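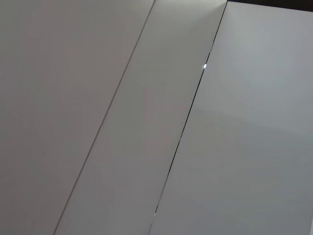 Smooth grey panels with narrow joints.

Putting things away for the winter

Skondham Household Newsletter, 2023-10-03

The storage units at Pleltholm are filling up again, as they do every October, and we have had the usual run of messages about mould. Most of them come in spring, when people open a box and find that the tent smells or the good coats have gone grey at the collar. By then it is late to do much. Most of the damage can be headed off in one dry afternoon at this time of year, so this month's main item is about how to pack.

Start with the things themselves. Anything made of cloth should be clean before it goes in a box. Food spills, skin oil and mud all give mould and moths something to live on, and a stain you can hardly see now will be brown by March. Wash what can be washed, following the label. For things that can't go in a machine, such as lined bags and heavy canvas, brush off the loose dirt with a stiff dry brush and then go over the marks with a damp cloth and a small amount of plain soap. Rinse the cloth often. Don't soak canvas unless you have a few warm days to dry it, and don't use bleach on it at all.

Drying takes longer than people think. A thick seam can still be damp a full day after the cloth around it feels dry, and the same goes for padded straps and the inside of pockets. Turn pockets out. Leave zips open. Hang the item somewhere with moving air and give it another night after you think it is done. A radiator will dry the outside of a bag quickly and leave the lining wet, so an airer in the middle of a room is better.

Leather trims and handles want a little wax or cream before they are put away. Metal parts can be wiped with a dry cloth. If a zip is stiff, run a candle stub along the teeth and work it up and down a few times.

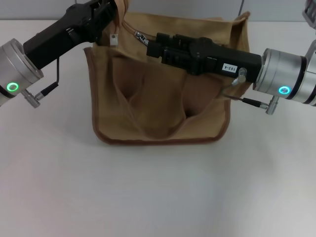
Then there is the question of what to put it all in. Plastic boxes with tight lids are fine for things that are fully dry, and they keep out mice. They also keep in any damp you pack with them. Cardboard breathes but goes soft on a concrete floor. Our own choice for clothes and bedding is cotton storage bags on a shelf, with the plastic boxes kept for tools, crockery and toys. Vacuum bags save a lot of room but they are hard on feather and wool, and a down quilt that has been flat for six months may never come back fully.

Pack the heavy boxes first and keep them low. Leave a gap of a hand's width between the boxes and any outside wall, and don't push things right up under the roof. Cold walls are where water settles. A couple of wooden slats under the bottom row will lift it off the floor, and old pallets do just as well if you can get them home.

Label two sides of every box, plus the top. Write what is in it and the month you packed it. 'Misc' is not a label. If you have a lot, keep a list on paper taped inside the door of the cupboard or unit, and cross things out as you take them.

On moisture traps, we still get asked which sort to buy. The hanging kind with crystals works in a wardrobe or a small cupboard. It does very little in a garage. For a large space you need either a proper dehumidifier or some airflow, and the airflow costs nothing. Open the door on a dry, breezy day and leave it open for an hour. Do that every few weeks through the winter and you will notice the difference. On a foggy day leave it shut.

Moths are a separate matter. Cedar blocks and lavender smell nice and may put off a few adults, but they won't kill larvae that are already in a jumper. If you are worried about a piece of wool, seal it in a bag and put it in the freezer for two weeks, then shake it out and brush it. Pheromone traps are useful for telling you whether you have a problem. They won't clear one on their own.

Paper and photographs should stay in the house if there is any way to manage it. Lofts get too hot and garages too damp. A shelf in a bedroom, away from the outside wall, is about as good as most of us can offer. Take out rubber bands and metal clips first, as both leave marks.

Paint is often forgotten. Water-based paint is ruined by a hard frost, and a half-used tin left in a shed will usually be lumps by February. Bring it indoors, press the lid down hard and write the name of the room on the side. The Tridolden recycling point will not take liquid paint, so if you want rid of a tin, let it dry out first with some sand or sawdust stirred in.
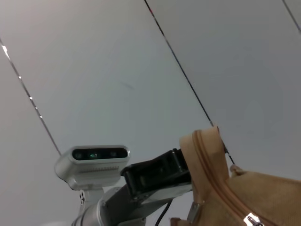 Batteries should come out of torches, radios and toys before they are stored. Leaking batteries spoil more camping lanterns than rain does. Gas canisters must never go in the units, full or empty, and that includes the small ones for camping stoves. The same rule covers petrol, so mowers and strimmers have to be run dry before you bring them.

A word on the units themselves. There are 590 at Pleltholm this year, and around 400 of them were taken by the end of last month. The small ones on the ground floor go first. If you want one of those, book soon. The upper floor is drier and slightly cheaper, but everything has to go up in the lift, and the lift is slow on Saturdays. Trolleys are kept by the loading door. Please bring them back down when you have finished, as there are only two that take a full-size mattress.

Opening hours change with the clocks. From the last weekend of October the side gate will be locked at dusk, and after that you will need to come in by the Cloutier Road entrance. Your door code stays the same. The lights on the upper floor are on a timer, so bring a torch if you expect to be sorting through boxes for any length of time.

We are also putting out the swap shelf again, just inside the Cloutier Road entrance. Clean boxes, spare lids, shelf brackets and unused cotton bags are all welcome. Please don't leave clothes, bedding or anything electrical. Take what you need; there is no charge.

Next month's item will cover outside taps and pipes – how to lag them, where the stopcock is likely to be in the older Skondham houses, and what to do first if one bursts. If you have a question on any of that, drop a note in the box by the loading door before the 20th and we will try to fit it in.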